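発表者メモ「床に置いたら負け 共有スペースの片づけ」
話す人:Benedicta Annan(持ち時間、質疑こみ)

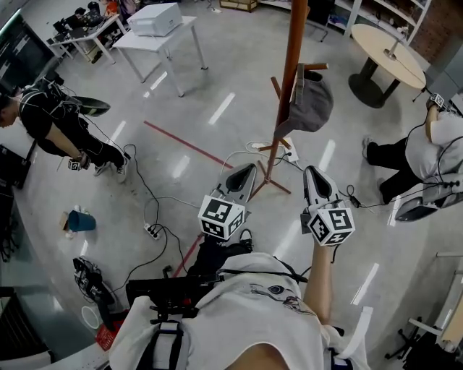

最初に聞く。「自分の部屋の床、今朝ちゃんと見た人」。たぶん手は挙がらない。挙がったら褒めて先へ。
人は棚を買うと片づいた気になる。私もHisleyに越した月に棚を買い、箱のまま床に置いて半年暮らした。ここで少し間をとる。笑いがなくても続ける。
本題は、床の物には二種類あるという話。置いた物と、置かれてしまった物。木のコート掛けは前者で、脚を広げて堂々と立っている。仕事は灰色の帽子ひとつ。うらやましい勤務形態である。横倒しの小さな青い箱は、どう見ても後者。入れ物が寝ていると、物は入れ物の隣に住みはじめる。
電源タップの件。コート掛けの根元にひとつ、少し離れてもうひとつ、間を黒いコードが這う。ここは声を落として真面目に。コードは通り道を横切らせず、壁際を回す。長さが足りないと言う人には、延長する前に机を動かせと言う。嫌な顔をされるが、ひるまない。

次、Essienの共有室でやった棚卸しの話。床から拾った物が97点。うち持ち主が名乗り出たのは5点で、残りは全員が「前からあった」と証言した。Ekow Ansahの傘もそこにあったが、本人はいまだに認めていない。(本人が客席にいたら目を合わせない)

床の線の話。線を引けば人は守ると思いがちだが、守るのは最初の一週間。線をまたぐ荷物は翌週から風景になる。線を引くなら、はみ出した物の行き先も一緒に決めておくこと。
費用を聞かれたら:フックと結束バンドで565円。収納用品の見積もりは取ったが、金額は言わない。私が恥ずかしい。
時間が余ったらNilixの倉庫の話。余らなければ飛ばす。
終わったら演台のコードを自分で巻いて降りる。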